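Runik (software)

Runik is a task-sequencing layer for two-armed robots. It sits between perception, which reports what is on the table, and the motion controller, which would like to be told where to go and otherwise left alone. It was written by Ningsih Setiawan and Bujar Dimitrov at Diltby, and is best known for the amount of effort it devotes to opening boxes. The name has never been explained by either author, and the manual spells it two ways.

Overview

A Runik program is a list of steps, each with a condition that must hold before it starts and another that must hold before it may be called finished. The second kind gives most of the trouble. A phone box has a lid, a tray and several pieces of white cardboard that differ mainly in the opinion of the person labeling them. Early versions treated all of these as "box," a view the planner defended with some stubbornness.

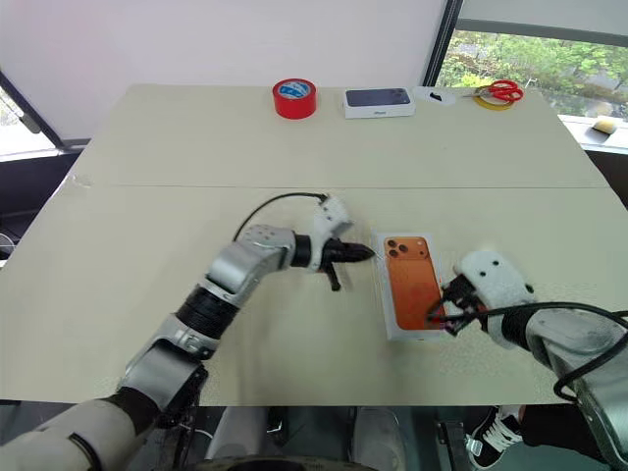
Rondonuwu, 6 Apr 2022

The unboxing task is the one most often used to test the software. An orange phone box lies flat on a pale table between the two arms, with tape, scissors and a second phone box toward the back. The other objects are known in the manual as "furniture": the planner must steer around them and must not try to open them. The picture printed on a lid is a separate difficulty. A detector trained on phones will happily report a phone on top of a closed box, so Runik keeps a "printed" flag for anything that looks like a product but has no measurable thickness.

Arm assignment

Each step is given to the left arm, the right arm or both. Assignment is by cost, with a penalty of 3 for crossing the midline of the table. Hendrik Hlongwane, who maintained the scheduler, described the penalty as "a number that stopped the arguments." An arm without a step holds its position with the fingers open. New users tend to file this as a bug.

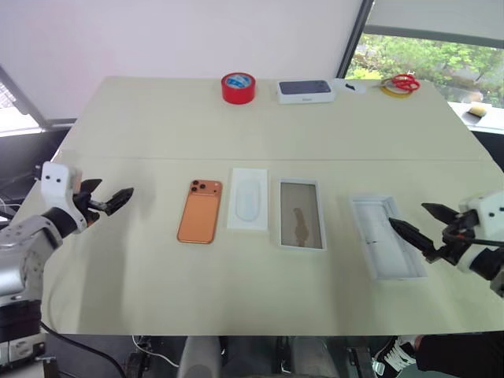
Phone and white packaging pieces on the table, both grippers empty.

State tracking

Since version 56, every object carries a parent, so that a tray can belong to a box and a phone to a tray. When parts are separated the link is cut, and each part gets an entry of its own. The tracker keeps an entry for 900 milliseconds after losing sight of it, long enough for a forearm to pass in front of the camera. Slower forearms remain an open issue – number 2236 in the tracker, with a long comment thread.

Related tools

Ustivgate, a log viewer by Khairul Hartono, replays Runik programs step by step and marks in red any condition that was checked too late. It can also export a run as a spreadsheet, a feature added in August at the request of Fikri Lumenta, who remains its principal user.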